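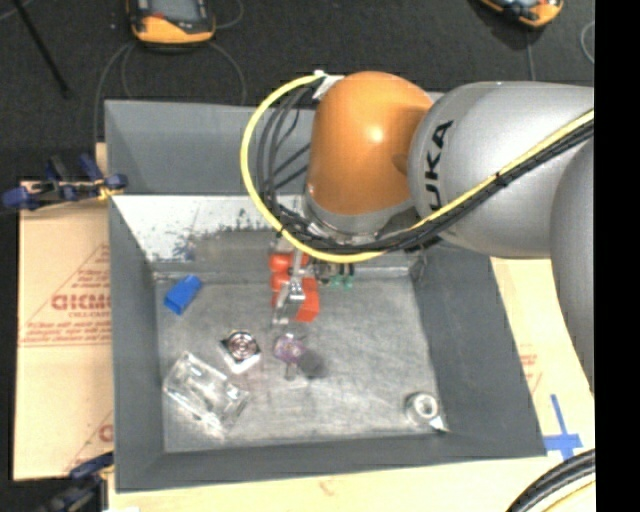
The gray tray, with the little blue block lying crooked in it.

I have been meaning to write about small bits and pieces for a while now, the kind that never had a proper home in my house either. Blocks, washers, clear boxes that outlived whatever came in them – I keep them all, and I suspect many of you do too. My friend Jurgita once gave me a whole biscuit tin of them, and it took me 18 evenings to go through it (with tea, so I can't complain).

What I like about a shallow tray is that you can see everything at once. A deep drawer swallows things. With a tray the sides slope up, nothing rolls off onto the floor, and you can just stand there and look for a minute before you decide what goes where. Mine is scuffed all over by now and I wouldn't trade it for a new one!

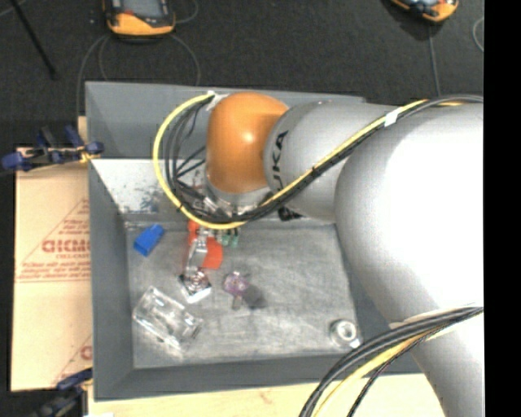
How do you clean a tray that has gone chalky white in the corners?
Warm water with a spoonful of vinegar, left to sit for seven minutes or so, and then an old toothbrush along the rim.

I've started keeping the metal pieces apart from the plastic ones, and the see-through things go on a dark cloth, where I stand a chance of finding them again. Renata wants me to label everything. We'll see – I said I might get to it in May.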